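From: Thodoris Panagiotou
To: pensions-investing list
Date: Thu 23 March
Subject: Re: Mundel platform – moving funds in specie or as cash

Shirley Bergeron wrote:

> I have a SIPP with Mundel holding four funds and want to move it to
> Pivico before the new charges start in April. Pivico's form offers
> "in specie" or "cash". Three of my funds are on Pivico's list. The
> fourth is the Dokulov Global Smaller Companies fund, and Pivico
> only has a different share class of it. Do I have to sell that one
> first? And will Mundel charge me an exit fee per line of stock?

Shirley,

Taking the exit fee first. Mundel dropped its per-line fee for funds but kept it for investment trusts and shares. If all four of your holdings are open-ended funds you should pay nothing to leave. Check the current tariff all the same, as the PDF on their site is older than the web page and the two disagree.

On the share class: you do not have to sell. Ask Mundel to convert the Dokulov holding to the class Pivico accepts before the transfer goes through. A conversion within the same fund is done at a ratio set by the manager, so the number of units changes but the value should not. My own went from 616 units to 577. You stay invested throughout. Mundel will only do it once Pivico has sent the transfer request, so do not be put off if the helpdesk refuses at first.

Two things to watch. Any regular contribution or income reinvestment instruction needs to be cancelled, or a small residual purchase will arrive after the main transfer and sit there as cash. Leave some cash in the account as well, so that the last platform charge does not trigger a forced sale. I left £100 and the balance followed later.

As to timing, mine took 8 weeks in specie. Annick Simard posted here that her cash transfer was a good deal quicker, but she was out of the market while it went through. Which matters more depends on the size of the pot and what you hold.

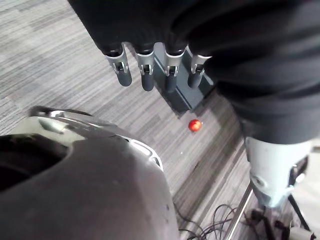
Can the four funds go by different methods on one form?
Pivico allows it, provided each fund is listed on its own line with the method written beside it.

The form has too few lines for this, so use the continuation sheet and sign both.

Thodoris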